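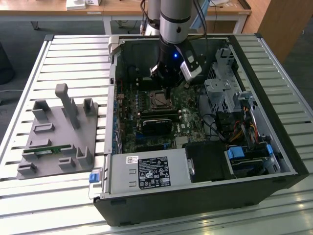 Harriet Strickland
Desktop and Site Systems, Tier 2

Filed under: Workstations > Clock and Scheduling

Reported problem: overnight export from the Clernix stock database at the Blackwood site stops with "source newer than target" and leaves a partial file. Manual export during the day completes. First seen in January, then on most Mondays, then on any morning after the export PC had been switched off at the wall.

Site setup: Clernix client on a desktop tower, wired to the office switch. Export goes to a shared folder on the Nernex file server. Pikex picks it up from there for invoicing. A normal export is almost 4,000 rows.

Step 1. Checked the Clernix job log. The last failed run stopped at row 341. Compared with two earlier failures, which stopped at different rows. Bad record ruled out.

Step 2. Checked free space and permissions on the share. Both fine. Copied a large file from the export PC to the share and back with no errors. Replaced the patch cable anyway. No change.

Step 3. Turned on detailed logging in the Clernix client and left it overnight. The job failed again. The log shows start times running forward normally, then jumping ahead by 8 hours partway through the run. The jump matches the entry in the system log where Windows corrected the clock from the domain.

Step 4. Shut the PC down, pulled the power cord, waited 9 minutes, powered up and went straight into BIOS setup. Date and time had gone back to the factory default. Set both by hand, saved, repeated the test. Same result. Clock is not being held without mains power.

Step 5. Opened the case and replaced the coin cell on the motherboard. The old cell measured well under its rated voltage. Repeated the test from step 4. Clock held. Reset the boot order, which had also been lost, and turned the wake timer back on.

Step 6. Time sync at startup was set to delayed start, so the export could begin before the first correction. Changed to automatic. Added a five minute wait to the scheduled export task.

Why it failed: Clernix stamps each batch as it writes. When the clock moved mid-run, the rows already written carried an older stamp than the source table, and the client treated the target as stale and quit. Pikex then skipped the partial file without raising an alert.

Result: export completed on Wed 21 February with the full row count. Pikex import matched.

Still open:
- Power strip under the Blackwood office desk is switched off by hand at closing. Site asked to leave the PC on a separate outlet. No reply yet.
- Pikex should warn when a file is skipped. Change request raised, no target release.
- Partial files from failed nights are still on the share. Do not delete until invoicing confirms the rerun.

Status: monitoring

Related tickets
Clernix export runs twice after daylight saving change
Nernex share shows offline after sleep
Pikex import skips files with no header row
BIOS settings lost after power outage
Blackwood: label printer prints yesterday's date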